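An Afternoon at the Ferreira Open Day, Rirkdale

Posted 17/07/2021

I had been meaning to go to the Ferreira open day for years, and every year something came up (a leaking roof once, a wedding twice), so when the notice went up in May I wrote it on the kitchen calendar in red pen and told everyone at home I was not to be disturbed. Ferreira, if you don't know it, is the old paper and gift works down by the river in Rirkdale. They make cards, envelopes, wrapping and all those little things you buy on the way to somebody's house, and once a summer they open the doors and let the rest of us wander in.

The drive took me 62 minutes, most of them behind a hay truck. Parking was in the field across from Erkis, the bakery, and I'm afraid I went into Erkis before I went anywhere near the works. The cheese rolls were still on the tray and I bought two for later. There was no later, I ate them both leaning on the car.

Inside you start in the long hall, where a wall chart takes you through the history of the place. The first building went up in 1734 as a flour mill, and part of the stone wall is still there at the back with the old doorway bricked in. I had a nice long chat with a lady ahead of me whose grandmother had folded envelopes in that very hall. She told me they were paid by the bundle and that you could always tell a Ferreira girl by the paper cuts! I could have stayed talking to her all day, but the line moved along and so did we.

The cutting room was loud and wonderful. A stack of 900 sheets goes under the blade and comes out the other side as clean as a block of butter, and I watched it three times in a row. After that came the sample library, with drawer upon drawer of colored stock you're allowed to touch. I am a great one for touching paper. I found a speckled cream I would have carried home under my coat if I'd worn one.

What I liked best, though, was upstairs in the part they call Ernanura, where things get tried out and arranged. I'd expected white tables and got dark reddish marble with pale veins running all through it, and gray wallpaper behind with big leaves on it, rather like a good hotel. Flowers, too: yellow carnations, orange poppies and white roses in a clear glass vase. They were artificial, but I thought the poppies were lovely, and the one stretching away low on its long stem gave the whole bunch a bit of character. My own mother arranged flowers that way, always with one let loose. The red envelope is the thing I keep going back to. It's a long one, with a rounded, scalloped flap, and with the white card tucked into it you want to pull it out and see who it's from. 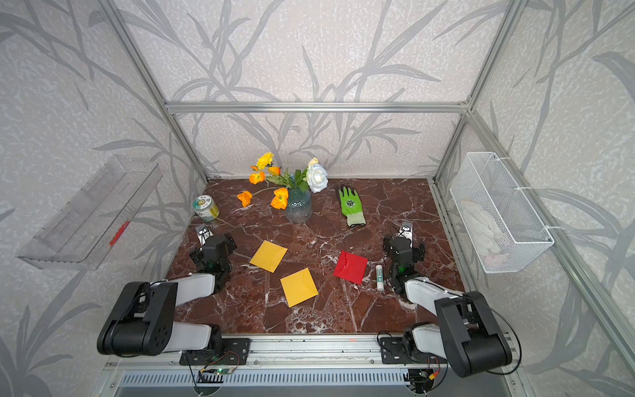
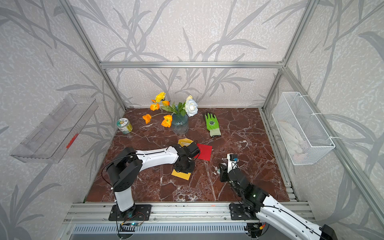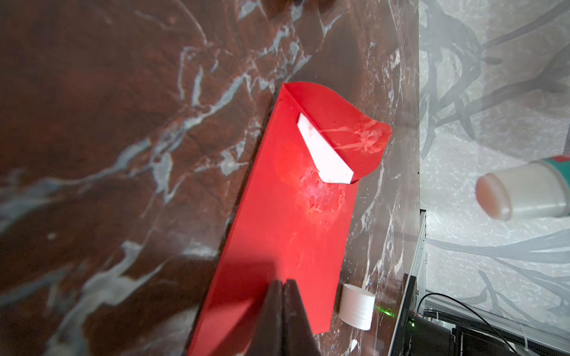
Upstairs at Ernanura. The long red envelope is in the last picture, open, with its card showing.

Admission was free, and the shop by the exit takes cards. I came away with two rolls of green wrapping and locker number 106's key still in my pocket, so that will have to go back in the mail.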